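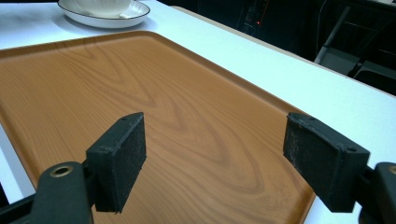
Table Setting Work Moves to Its Second Stage

The Brarville group has finished the first stage of its table setting collection and started on the second. The first stage covered single moves with one object: cup onto saucer, saucer onto table, spoon beside plate. The second puts those moves together into short jobs that start with an empty tray and end with a tray ready to carry.

Zineb Fahmy, who plans the sessions, wrote the new task list in September. It has six jobs on it. The simplest is moving a cup and saucer from the table to the tray in one lift. The hardest asks the person collecting to clear a loaded tray back to the table and leave the cup standing on its saucer, with the handle turned toward the near edge.

All of it is done with the hand-held grippers. The person holds the tool, closes the fingers on the object and does the job at an ordinary pace, and the camera on the tool records what the fingers are doing. No arm is involved until much later, when the trained model is tried out on the bench at Radwan. Collecting by hand lets the group change tables, rooms and dishes in a few minutes.

The change that takes the most getting used to is the saucer. In the first stage most people picked it up by pinching the rim from the side. With a cup on top, that grip tends to tip the whole thing, and a good share of the early second-stage recordings had to be set aside for it. The advice now is to come in low, keep the fingers level with the table and close slowly. Anyone who spills or drops something should let the recording run, put the object back and finish the job. Recoveries are kept in a separate folder and are used.

Trays have been a talking point too. The first-stage tables were plain, and the model learned from them quickly, but it did poorly when Zaid Sfeir tried it on a patterned surface. Wood grain gave it the most trouble. It would slow down over dark lines in the print and sometimes close on nothing. For that reason the wood-print trays are in heavy use this stage, and they should be put down at a different angle each time. Please don't square them up with the table edge out of habit. A tray that is always straight teaches the model that trays are always straight.

The room should be left as it is. Chairs, cables and equipment past the edge of the table can stay where they are, and there is no need to hang a sheet or turn off lights behind the work area. The overhead lights stay on.

A few points on the tools. Finger pads wear, and the foam gets scuffed and dusty well before it stops gripping. A frayed edge is fine. Change a pad when it slips on a dry cup two times in a row, or when the foam lifts away from the block. Replacement pads are in the top drawer under the charging shelf. Write the tool number and the change in the log, so that Zaid can match a shift in the recordings to a new pad if one shows up.

Sessions run for two hours with a break in the middle. Three people are trained on the new list so far and there is room for more. Experience from the first stage helps, but it isn't required. New people spend their first session on practice runs that are not kept.

The Restov site will begin the same list once its tables are in. Its recordings will be stored with Brarville's and labeled by site. Nernent is handling the storage for both, and uploads should be started before leaving the room, even if the session was cut short.

To sign up or to ask for a copy of the task list, write to Zineb. Questions about tools, pads and failed uploads go to Zaid.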